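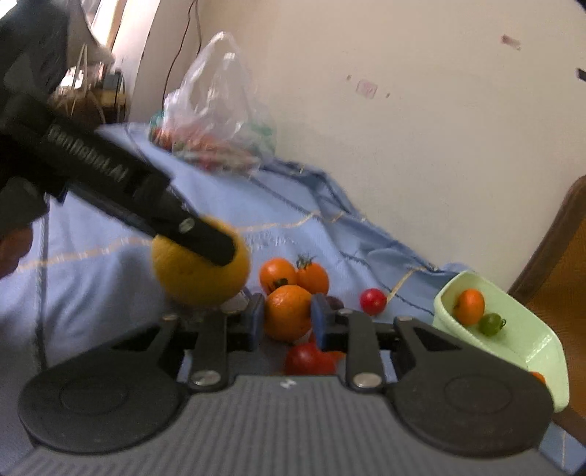

Jul 13, 2025

Fruit sorting, second go. Gordon wanted to keep going with the wooden blocks and I talked him out of it (sorry Gordon, but blocks are so dull to look at all day!). I stopped at the market on the way in and came back with a bag of tomatoes in every size they had, plus oranges and plums, and spent $7 I will never claim back.

The cloth is the light blue one with the thin dark blue lines and the gold threads. I love it, but it will not lie flat. I smoothed it out before lunch and by the time I'd fetched my coffee it was all bunched up again. Giang says iron it. Kosmas says tape the corners. I'm going to try a damp towel and a heavy book first and see who gets to be smug.

The green scoop dish is a keeper. It sits tilted, with the mouth to the side, so you can get at whatever's in it without going over a rim. We tried a cereal bowl last time and the cherry tomatoes kept hiding at the bottom. I'd like a second scoop in a different color if anybody spots one. Isabelle thinks hers came from the bulk aisle at Skerkden, so I'll look there.

Things to sort out:

Cherry tomatoes with the stems left on are much nicer to work with than the bald ones, they don't wander off across the table so easily. Please don't pull the stems off while you're chatting (Abdelilah!!).

Orange cherry tomatoes go in the same group as the red ones for now. I had them down as their own group this morning and then changed my mind, so ignore the sheet on the door until I reprint it.

Plums are the hard one. Dark skin, and easy to lose behind an orange. Maybe fewer big things on the table at once? I'd put the oranges at the back next time and see.

Total for the folder so far is 3,460 placements, 500 of them with fruit. Giang wants six more rounds before we change the layout, fine by me.

Fruit goes back in the fridge, bottom drawer, label says SORTING. It is not lunch. Need to ask Isabelle about borrowing her cloth clips.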